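Shop / Kitchen & Table / Olive Oil

Skumeta Early Harvest Olive Oil, 2 liter tin

I'll start with the part most people write to me about, which is whether this is the same oil I sold last year under the plain label. It is! Same groves, same press, same family. The tin is new and the name is new, and I'm very fond of both, but if you liked the old one you don't need to worry.

Skumeta is pressed for us by Markos Katsaros, whose trees sit on a steep bit of hillside that I have walked up exactly once (in the wrong shoes, never again). He picks early, when the olives are still mostly green, so he gets a lot less oil out of each crate than he would if he waited. He grumbles about that every year and then does it again. What you get is a grassy, peppery oil with a real kick at the back of the throat. The first time I tried it I coughed, and then I went back for more bread.

If you want something soft and buttery, get the Manolakis instead. It's a lovely oil and I cook eggs in it nearly every morning. The Skumeta is for when you want to taste the oil – on beans, on tomatoes, over a bowl of soup right before it goes to the table, or on vanilla ice cream with a pinch of salt (please try this once before you make a face).
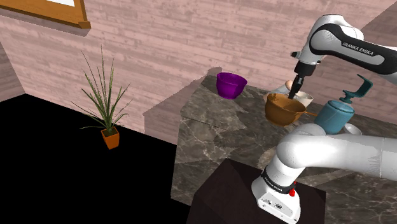

People also ask if it's a waste to cook with it. I don't think so, but I wouldn't deep fry in it unless you're feeling rich. I use it for slow things, like onions that take most of an hour, or white beans with a few sage leaves and a whole head of garlic. You lose a little of the pepper in the heat, so I hold some back and pour it on at the end. For salad I go three parts oil to one part lemon, shake it up in a jar, and stop there. My sister puts honey in hers and we've agreed not to talk about it.

Now, the tin. I went back and forth on this for ages, because glass looks so nice on a shelf. But light is hard on olive oil, and a tin keeps it out completely. The spout pulls up and pushes back down, and it pours in a thin, steady stream once you get the hang of tipping it slowly. My advice is to fill a small dark bottle for next to the stove and keep the tin somewhere cool with the cap on tight. A cupboard is fine. The fridge will turn it cloudy and thick, and it'll clear again on the counter, but there's no need to put it through that.

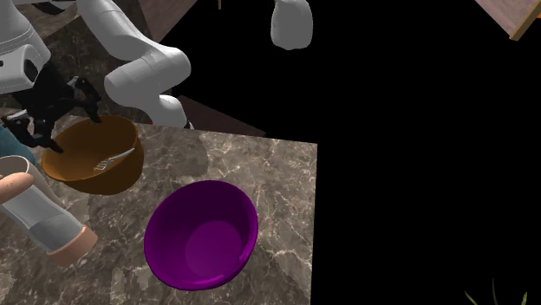

Orange bowl on the marble counter, with a black gripper at the rim.

Once it's open, try to finish it within a couple of months. In my house that has never been a problem. If you live alone or you're a light pourer, split a tin with a neighbor, or wait for the small bottles, which I'm hoping to have in January if the Notivlow people get the labels to me on time. (They're great, they're just busy, and I keep changing my mind about the green.)

A bit about how it ships. Tins go out in a double box with paper padding, and so far the paper has held up better than the air pillows I used to use. If yours shows up with a dent, it's still perfectly good to eat as long as it isn't leaking. If it is leaking, send me a picture and I'll get another one out to you, no need to mail the sad one back.

Size: 2 liters
Harvest: early, hand picked
Case price available on orders of 24 tins or more
Returns: unopened tins, within 30 days
Goes well with: Motosari sea salt, Manolakis dried oregano

Stock note, 26 Dec 2023: we have 305 tins left from this pressing, and when they're gone I'll be waiting for the next one along with everybody else. Restaurants, please email me before you order a case so I can set it aside for you.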